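Print this page | E-mail this page

Home | Projects | Reports | Contact

Serkari Reuse Program: progress report to the Genness Fund
Prepared by Rocío Cuadros, 2023-02-04

We're well into the trial of the Millier teardown kit now, and I'm happy to say it has become the part of the week I look forward to most. The kit is a gripper, a set of fixture plates and a library of ready-made motions for handling parts in old desktop computers. Your grant paid for a lease through August, and the question you asked us was a simple one: would a small shop like ours get real use out of it?

So far I lean toward yes! We spent most of this period on desktop towers laid on their sides, which is how nearly all of our stock reaches the bench. The fingers are slim, and that matters a great deal in there with all the cabling.
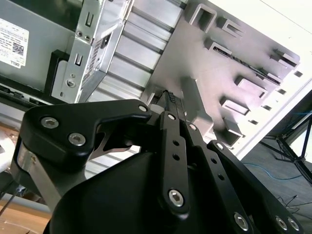

Work inside the open towers, with a memory module in the gripper in the second view. 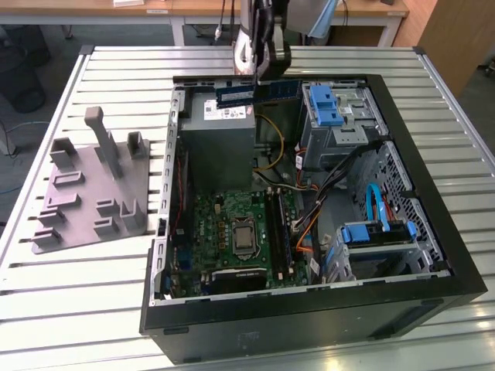
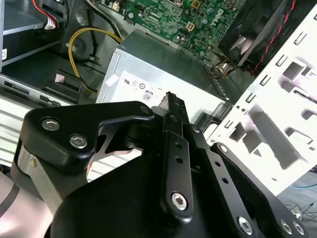 Memory is where we've put the most hours. A module has to be held level and let go of cleanly, and we wrote 7 versions of the grasp before settling on one we like. Drives come next. Loose cables are still the hard part, and for now a person moves them aside before we start a run (I'd love to change that).

Support has been great. Awwad, who supply the kit locally, replaced 2 worn finger pads without any fuss and rewrote the setup guide after we sent in our notes. The old one skipped the calibration step entirely, which cost us a whole afternoon.

Spending is on plan. The only extra was $41 for bolts and a longer hex key. We have logged 2068 grasps to date, and the full log is ready whenever you want it.

Next period: drives, a second case model, and a proper comparison with doing the same jobs by hand.

Related items
Serkari workshop: opening report
Choosing a teardown kit
Notes on sorting used memory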